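October 2018

**Towel folding for the Clenden club, part 2**

Okay, grippers on! Lay the purple towel on the table, put the black cloth over it, and take one gripper in each hand.
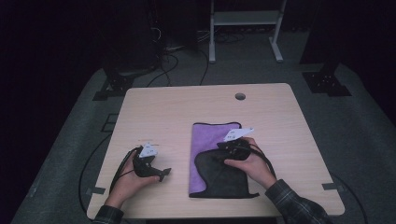
Go slowly, slower than feels natural (I rushed all of mine in January and had to redo 200). Open the fingers wide before you reach for a corner.

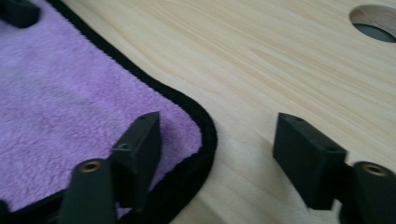 Bawa: does it matter which corner you start with? We keep switching.

Pick one and stick with it for the whole set! Then open up over bare wood and start again.
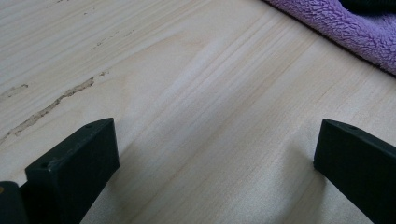
*Fingers open, nothing held.*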